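The Datum at Statmont

The bench mark at Statmont was cut into the third step of the customs house, and for as long as there had been levels taken in the town they had been taken from it. It was a horizontal line with an arrow under it. The line was as wide as a thumbnail. Children put chewing gum in it.

Marlina Tjoa came to check it in June. She had been sent by the Clurkeo Drainage Board, who had bought a stretch of the lower town's sewers and wished to know which way they ran. The old drawings said they fell towards the harbour. The new drawings, made by a firm called Leung, said they fell towards the church. Both sets were signed.

She set up the level on the quay, had the staff held on the step, and read it. Then she walked the line out to the pumping station, turning at each change point, and walked it back again. The permitted misclosure over that distance was ten millimetres. Hers was two. She wrote this in the book and drew a line under it.

The customs house step, according to her figures, was lower than it should have been by the height of a tea cup.

She did it again the next day with the staff reversed, in case the foot was worn. She did it a third time starting from the pumping station. The man holding the staff, whose name was Alline and who had been lent by the harbour office, asked if the thing was broken.

"The instrument is fine," she said.

"I meant the step."

She looked at the step. It was granite, and the joints on either side of it were tight. There were no cracks in the wall above. A building that goes down by that amount generally complains about it. Doors stick, plaster opens at the corners, and a damp line appears where there was none. She went inside and tried the doors. They all closed. The clerk on the ground floor had worked there since leaving school and had noticed nothing, except that the post now came later.

That evening she worked through the adjustment at the hotel. If the customs house had sunk alone, the fault would lie between the step and the first change point, and the rest of the line would be sound. It was not sound. The error was spread along the quay in even portions, a little at each setting, as if someone had shared it out. She checked for collimation and for curvature. She checked the staff against a steel tape on the bedroom floor. At midnight she ate a cheese roll and wrote to the Board that a further week would be needed.

The Board agreed to three days.

On the first of them she went to the harbour office and asked for the tide books. They went back a long way, in different hands, and had been kept with care. Each entry gave the height of water on the gauge board, the wind, and the initials of whoever had gone out to read it. The gauge board was fixed to the quay wall. The zero of the gauge had been set from the step.

"So if the step went down," said Alline, "the board went with it."

"Yes."

"And the sea would look as though it had come up."

"By the same amount."

He turned the pages for a while. He found his father's initials and then, further back, his grandfather's. The mean level did not rise. It stayed where it was, year after year, with the ordinary scatter. Either the quay had not moved or the water had gone down along with it.

She explained that this was not possible. He said that he could see that.
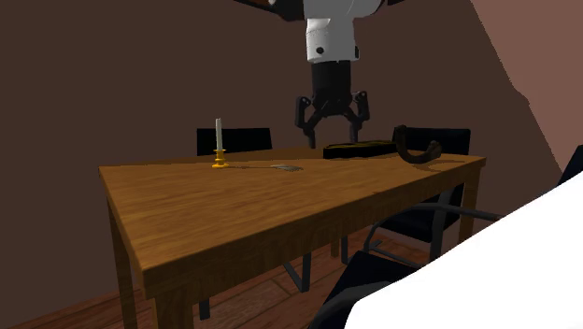
Clurkeo Writers' Circle, Short Fiction Group

On the second day she ran a line inland. The nearest mark outside the town was on a railway bridge, about 2,000 metres from the quay, and she had no reason to doubt it. The line climbed through the allotments and past the school. She kept the sights short and equal. Alline had become good at holding the staff plumb and no longer talked while she was reading.

Between the school and the bridge the error stopped. Up to a certain garden wall every setting carried its small share. Past it there was none. She moved the change point back and forth until she had found the place to within a pace. It lay in a lane with nettles on both sides. She stood across it with one foot on each part and felt nothing in particular.

"Is it the whole town?" said Alline.

"Everything this side of the wall."

"And the harbour."

"The water in the harbour. I haven't any marks beyond that."

He put the staff down on the verge, which she had asked him not to do. He wanted to know how long it had been going on. She said that one levelling could not give a rate. A second would be needed, after an interval, by the same route and if possible with the same instrument. He asked how long an interval. She said that it depended on what was found.

On the third day it rained and no readings were taken. She stayed at the hotel and wrote the report. She gave the reduced levels in a table, described the method, and stated the misclosures. The Board had asked one question, and under the heading for results she answered it. The sewers fell towards the harbour. The old drawings were correct in direction, the new drawings had a sign error on the second sheet, and relative to one another the manholes had kept their proper heights.

She added a paragraph about the step. She took it out, then put it back in as a note to the table, in the smaller type. It said that the bench mark on the customs house should not be used for work extending beyond the town, and that for work within the town it could be relied upon.

The report was dated Aug 6, 2021, by which time she was measuring a reservoir somewhere else. The Board paid in full. In the autumn a letter came from the harbour office with a page copied from the tide book. There was nothing unusual in the heights. At the foot of the page, beside his initials, Alline had written that he had walked up to the lane, and that there was now a place by the wall where you had to step up.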